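January 1, 2019

Every December somebody sends me an article about how to get stains out of mugs, and every January I find out whether any of it was worth reading. My position going in, same as last year: most cup-cleaning advice is written to sell cloths.

The current crop says you need a microfiber towel for drying and a separate one for "polishing." Polishing a mug. I own one towel that does both jobs plus the counter, and I have yet to have a guest send a cup back. My sister-in-law Niamh Corrigan swears by the two-towel system and bought me a pack from Honarville for my birthday, which I think was a hint. They come in a green you could land a plane by. I'll give her that much - you don't lose one in a drawer.

So I did the comparison. One towel for everything for two weeks, then Niamh's way for two weeks. I held the mugs up to the window at the end of each and could not tell you which was which. Neither could Peter Sokol, who came over for coffee and was made to judge.

The part of this I do have opinions about is the table. People will argue for an hour about cloths and then put everything down on bare wood without a second thought.
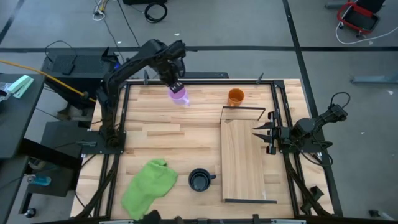
*Orange cup, dark gray mug, green towel, all sharing one butcher-block top, with a purple cup held just above it.*

I like butcher block. I've lived with it for years and I'd buy it again. But the sellers tell you it is "easy care," and I don't know whose life they're describing. Mine wants oil, it wants the crumbs out of the seams, and if you leave a mug sitting in a puddle it keeps a ring to remember you by. Serkenard, the shop where I got mine, sold me a little tin of conditioner along with it. The tin said it would last for 200 applications. I got through it in 44, and yes, I kept a tally on the lid, because I had a feeling.

A board on top helps. I don't much care for the fancy ones with handles and metal trim, at least not at the prices I've seen, but a flat piece of wood that you can pick up and take to the sink will save the table under it. Put the mugs on that. Plastic cups can go wherever they like, in my view. They weigh nothing and I've never had one leave a mark, though Niamh says I haven't looked hard enough.

Then there's the question of where the towel lives. The article (this year's came from Chenxi Cai, who forwards these things without comment) wants it folded in thirds over a rail. I tried. It was on the table in a heap by lunchtime every single day. I've come around to thinking the heap is fine as long as you shake it out and hang it up at night. A fold looks nicer for the ten minutes it survives.

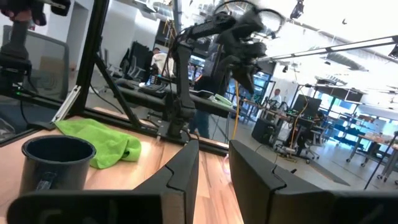

*Black cup, and the towel in its natural state.*

Black cups deserve a word of suspicion too. They get recommended for people who hate stains, on the theory that you won't see any. Sure. You also won't see whether you got the thing clean. I run a finger around the inside of mine, and more than once I've been sorry I asked. A pale mug tells on you right away and I've decided I prefer that.

What I'm keeping from the experiment: one towel, washed more often than I used to (no fabric softener, Niamh was right about that and has been told). The board stays out. I'm not buying another tin until I've tried plain mineral oil from the drugstore. The polishing cloth now does the inside of the car windshield, where it's pretty good.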